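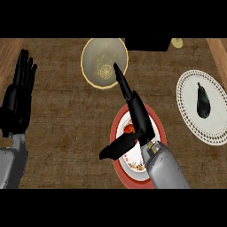
Two robot arms at a brown tabletop (computer rendering).

Evening classes for people between jobs

If you have been out of work since the Prokitz warehouse let its night crew go, or if your hours at the hotel have been cut to next to nothing, please come and see us! Garnstead is opening its evening classes again in July, with 20 places in bookkeeping and 30 in home care, and you don't need a diploma for either one. Morena Mancuso will teach the bookkeeping group, as she did last time (many of you still write to her, which she loves), and Emrys Edwards is taking on home care.

The classes are free. We do have a fund of $3000 for bus fare and child care, so do ask about it when you sign up, even if you think your neighbor needs it more than you do. Valentyna Tymoshchuk keeps the list at the front desk and is happy to go through the forms with you, in English or Ukrainian, any weekday after lunch.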